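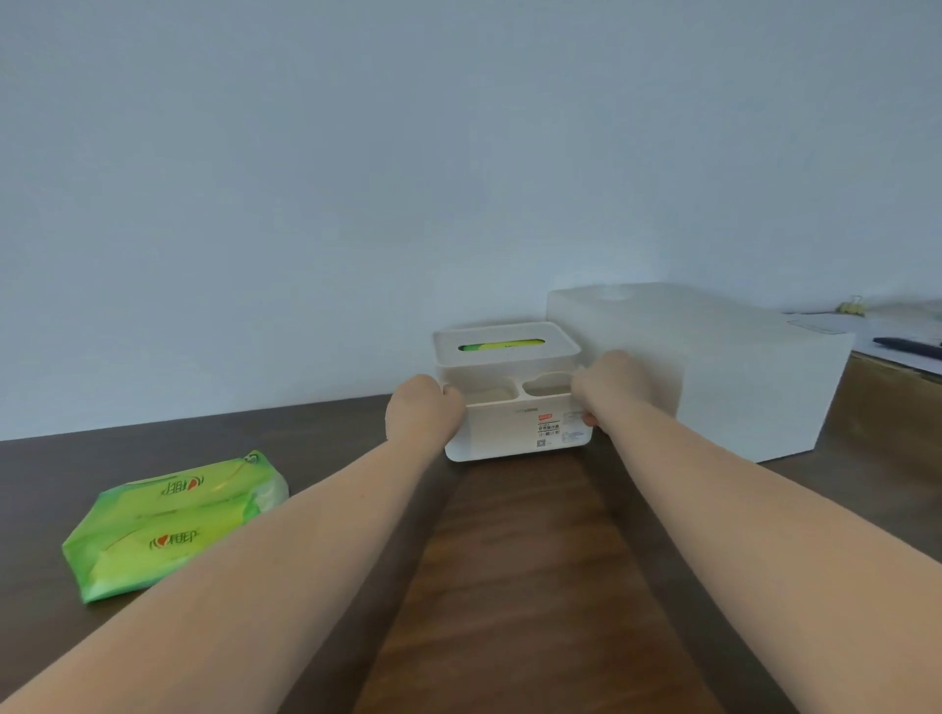
Preguntas frecuentes sobre cuentas, avisos y descansos en Trasier

Tiempo de lectura: 4 minutos

Trasier es una red de barrio en la que vecinos y comercios publican avisos, venden cosas de segunda mano y organizan grupos. Aquí respondemos a lo que más nos escriben quienes quieren usarla menos o usarla de otra manera. Si tu duda es sobre pagos entre vecinos, tienes una página aparte en el centro de ayuda.

¿Puedo dejar de recibir notificaciones sin salir de mis grupos?

Sí. Entra en Ajustes, luego en Avisos, y elige «Resumen diario». Recibirás un solo mensaje al día con lo publicado en tus grupos. Los mensajes privados siguen llegando en el momento, salvo que los silencies también en la pestaña Mensajes. El cambio vale para todos los dispositivos en los que tengas la sesión abierta.

¿Qué es el modo descanso?

Es una pausa de duración fija. Puedes elegir entre 4, 15 o 40 días. Durante ese tiempo tu perfil no aparece en las búsquedas y quien te escriba verá que no estás disponible. Tus publicaciones antiguas se mantienen, pero no admiten comentarios nuevos. Cuando termina el plazo la cuenta vuelve sola a su estado anterior. Para volver antes basta con iniciar sesión y confirmar.

¿En qué se diferencia de borrar la cuenta?

El borrado es definitivo. Desde que lo pides tienes 19 días para arrepentirte. Pasado ese plazo se eliminan tu perfil, tus fotos y tus anuncios. Los mensajes que enviaste a otras personas siguen en sus bandejas, firmados como «Usuario eliminado».

¿Puedo descargar mis fotos y anuncios antes de irme?

Sí, en Ajustes > Mis datos > Preparar copia. El archivo incluye las fotos con la misma calidad con la que las subiste, los textos de los anuncios y la lista de grupos. No incluye lo que otras personas hayan publicado sobre ti. Te avisamos por correo cuando está listo y el enlace caduca a los 4 días.

¿Qué se puede anunciar en la sección Para casa?

Muebles, menaje, material de oficina, cajas y artículos de almacenaje. No se admiten medicamentos, animales ni entradas para espectáculos. Cada anuncio necesita al menos una foto propia - las sacadas de catálogos se retiran sin aviso previo. 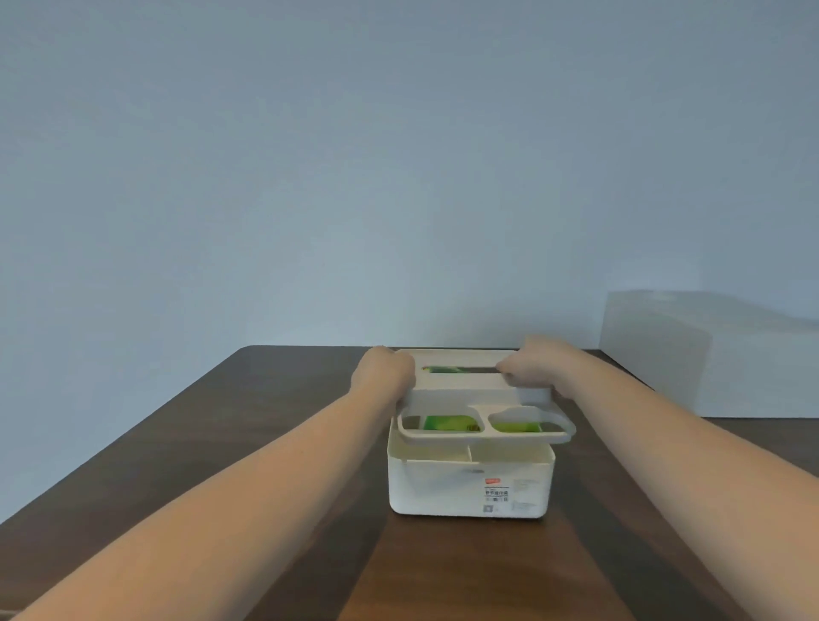 Caja blanca de almacenaje con tapa de plástico.

¿Quién ve lo que publico?

Depende del grupo. En los abiertos, como el general de Todville, lo ve cualquier persona registrada. En los cerrados, solo sus miembros. Puedes cambiar la visibilidad de una publicación tuya desde el menú de los tres puntos, aunque quien ya la haya visto puede haber guardado una captura.

He vinculado mi cuenta con Foller. ¿Qué pasa si la desvinculo?

Dejas de compartir contactos entre los dos servicios. Los contactos que ya se hayan importado no se borran solos: hay que quitarlos a mano desde Contactos > Importados. Si entrabas en Trasier con tu usuario de Foller, crea antes una contraseña propia o perderás el acceso.

Mi hija tiene 15 años. ¿Puede tener cuenta?

Puede tener una cuenta supervisada, vinculada a la de un adulto. Estas cuentas no pueden vender ni entrar en grupos abiertos. El adulto puede fijar un límite de uso diario, pero no leer los mensajes privados.

¿Por qué ha desaparecido el grupo Pearce?

Se unió con el general de Todville en enero. Las publicaciones anteriores se pueden consultar en Archivo, sin opción de responder.

No encuentro mi respuesta

Escríbenos desde Ayuda > Contacto e indica el correo con el que te registraste. No envíes tu contraseña - nunca la pedimos.

Última actualización: sábado, 28 de septiembre de 2024

Usamos cookies propias y de terceros para recordar tus preferencias y medir las visitas. Aceptar | Rechazar | Configurar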